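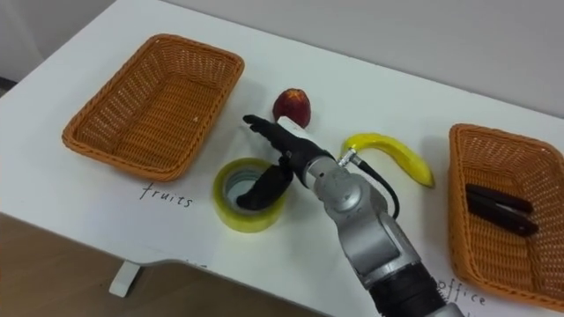

Support > Sorting Cells > Good Practice FAQ

Search this site Go

Which rules apply to tabletop sorting at Rillwood?
The Stisport bench procedure. It covers single-arm cells that sort household and office items into labeled baskets.

Can labels be handwritten on the table?
Yes. Use black marker, one word per basket, and keep the word readable from the operator's side.

How far may a basket move before the trial is void?
2 inches from its start position. Record the move either way.

Who may reach over the table?
No one while the arm is enabled. Press stop, wait 4 seconds, then reach.

How are cables checked?
By eye and by hand, with the arm off, before each shift. A cable that can catch on an item must be rerouted.

What if an item lands in the wrong basket?
Log it as a sort error. Do not correct it by hand during the trial.

How long are logs kept?
52 weeks, on the Mistbridge server.

This site uses cookies. Accept Manage settings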